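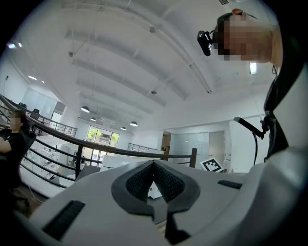 Section 3. Setting up a seated work area against the wall panels

This section covers a seated work area for two people, using Prandton white wall panels and the Graltton work table. It assumes that the panels have already been fixed to the wall or joined to their floor feet as described in Section 2. If any panel still moves when you push it with one hand, go back and tighten it before you start.

What you need

Graltton table top and leg set
Two chairs without arms
The hex key from the panel kit
Tape measure and masking tape
Cable clips (supplied with the panels in a small bag)
A soft cloth

Placing the table

1. Choose the wall the table will face. Keep it clear of the door swing and any radiator.

2. Measure 15 inches out from the panel face and mark the floor with masking tape at both ends. The back edge of the table lines up with this tape. If your floor has a strong slope, see "Leveling" below before you go any further.

3. Lay the table top face down on the cloth or on a flattened carton. Fit the legs by hand first. Do not use the hex key until all 4 legs are started in their threads.

4. Tighten the legs in diagonal pairs, a half turn at a time.

5. With a second person, lift the table and turn it upright. Set it down on all the legs together.

Caution: Do not drag the table by one end. The leg brackets can bend, and a bent bracket is not covered by the warranty.

6. Slide the back edge to the tape, then peel the tape off the floor.

Leveling

Each leg has a screw foot. Turn it clockwise to shorten the leg and counterclockwise to lengthen it. Work on the lowest corner first. Press on each corner in turn and adjust until the top no longer rocks.

Note: Early Graltton tables have fixed feet. Use the felt pads in the accessory bag instead, and replace them when they wear flat.

Chairs and space behind

7. Put one chair on each side of the table, or both on the same side if people will be working next to each other. For side-by-side seating, use a table at least 60 inches long.

8. Sit down in each chair and rest both forearms on the table. Your elbows should be level with the top or slightly above it. Adjust the chair height, and add a footrest if your feet do not reach the floor.

9. Leave 3 feet clear behind each chair. Someone should be able to walk past without the seated person pulling in.

10. If a person will be standing at the table while another is seated, put the standing place at the end of the table nearest the door. Keep bags and coats out of that spot.

Cables

11. Run cables down the panel joint and fix them with the supplied clips. Wipe the panel with a dry cloth first, and press each clip for a slow count of ten.

12. Leave enough slack at the table end for equipment to be moved across the full width of the top.

Caution: Loose cable must not hang across a seat or walkway. Long cords on clothing, lanyards included, should be tucked in before anyone leans over the table.

13. Keep power strips off the floor where feet will rest. The Brannigan tray fits under the table top and holds one strip. It is sold separately.

Lighting

White panels reflect a good deal of light, and a lamp pointed straight at them will be tiring for anyone facing the wall. Aim lamps down at the table. The panels can discolor next to hot bulbs, so use LED bulbs only and keep the lamp head 4 inches or more from the panel surface.

Loading

The table top carries up to 80 pounds spread evenly. Do not sit or kneel on it. The panels themselves carry nothing except cable clips and Pramora hooks. Shelves must be fixed to the wall behind, never to the panel skin.

Cleaning

Wipe panels and table top with a damp cloth and a drop of dish soap. Dry them straight away, especially along the joints. Pencil and scuff marks come off with a white eraser. Do not use scouring powder, solvent, or colored sponges.

Before first use

Check that the table does not rock, that every clip holds, and that both people can get up and leave without moving the other's chair. Check the leg bolts again after 15 days, then every 3 months.

For spare feet, clips, and leg brackets, quote the number printed on the underside of the table top when you order. Continue to Section 4 if you are adding a second table.

Text: Anouk Dierckx. Checked by Efua Boateng. Revised 2023-06-08.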